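Nov 2, 2018

**1/** Moved from a two-bed house in Verwood to a one-bed flat in August. A few people asked how I got rid of so much, so I'm putting it in a thread.

**2/** I gave myself 13 weeks. It took all of them. The loft was four of those on its own, mostly paper.

**3/** Paper first. Bank statements, manuals for things I no longer own, every payslip since 1998. I kept the tax stuff and shredded the rest. The shredder overheats after ten minutes, so plan for tea.

**4/** Books next. I own 30 now. The hospice shop in Rurkcombe took the others but they only accept two boxes per visit – ring before you go, they close for stock days without much warning.

**5/** Selling: I made £2,105 in total. Nearly half was one sideboard and a bike. The small stuff on Puvomo was hardly worth the trips to the post office. If I did it again I'd sell anything over £20 and give the rest away.

**6/** Bedroom furniture was the last job. I went drawer by drawer and didn't start a new one until the last was cleared.

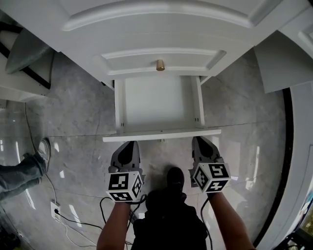 *White drawer, brass knobs, nothing left in it.*

**7/** Clothes I found easy. Kitchen was hard. I kept one big pan, one small pan and the good knife, and I have since bought back a colander.

**8/** The van cost £200 for the half day, booked through Jemal. Turned up on time, two lifts up the stairs with the sofa, no damage. Would use again.

**9/** Things I regret: the long ladder, and a box of cables that had the one cable I needed in it.

**10/** Someone asked about photos. Not done. They're in three shoeboxes under the bed and I'll look at them over the winter.

**11/** Council tip at the end of the month is very busy, go on a weekday morning. You need proof of address now, and they do check.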